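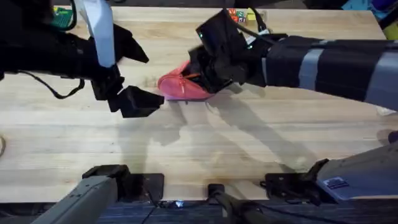

A light wooden tabletop with a streaked grain.

Kiltinow Tables: Frequently Asked Questions

What sizes do you make?
The Wollirer is our small table and seats four. The Kokkonen seats six and also comes as a desk. Other sizes can be quoted if you send us the length and width you need.

Can I choose the grain?
You can ask for plain or streaked boards when you order. We can't match a photo exactly. If you are adding a second table to one you already own, expect the color to differ until the new one has had a few months of daylight.

How do I clean it?
Wipe it with a damp cloth and a drop of dish soap, then dry it. Don't use glass cleaner, bleach or anything with wax in it. Wax stops the oil from soaking in later.

How often does it need oil?
Every 6 months for a dining table, once a year for a desk. Apply a thin coat along the grain, wait 25 minutes and wipe off whatever is left. Leave the table alone overnight. Lay used oil rags flat outdoors to dry before you throw them out, as they can catch fire if they are bunched up.

There is a white ring from a glass. Will it come out?
Usually. Rub a little oil into it and check again the next day. If it's still there, sand lightly along the grain with 600 grit paper and oil the spot. Dark rings go deeper and may need a full sanding.

Can I clamp things to the edge?
Yes. Put a piece of scrap wood or cork under the clamp on both sides. Marks from bare clamps are not covered by the warranty.

My top has a slight bow. Is that normal?
Wood moves with the seasons, and most bowing settles by itself. Check that the screws underneath are snug but not tight. If it hasn't settled after one full winter, write to us.

How long is the warranty?
2 years on the top and the legs. Keep your order number.

Where can I see one before I buy?
At our Wonisetti showroom. It closes for stocktaking in November, so call first if you are coming that month.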